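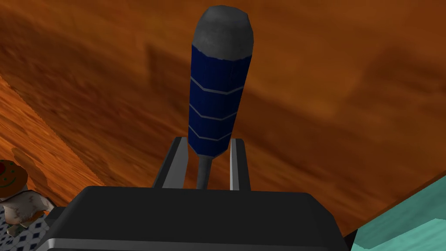
Screwdriver, blue ribbed grip, four light gray bands.

Selma Dimitriou
Wed 13 November

1/ Hinge screws that keep backing out of a chipboard cabinet door: tightening them again does nothing. The hole is stripped.

2/ Take the door off. Drill the hole out to 8 mm, 16 mm deep, glue in a hardwood dowel, trim flush.

3/ Leave it overnight. Then a 2 mm pilot, dead center, at 90 degrees to the panel. Off-angle pilots are why the door binds later.

4/ Drive the last few turns by hand. Stop when the head seats.

5/ Did the Nikolaidis kitchen this way in July. No movement so far on any door.

6/ Toothpicks and glue: fine for a drawer knob, not for a door.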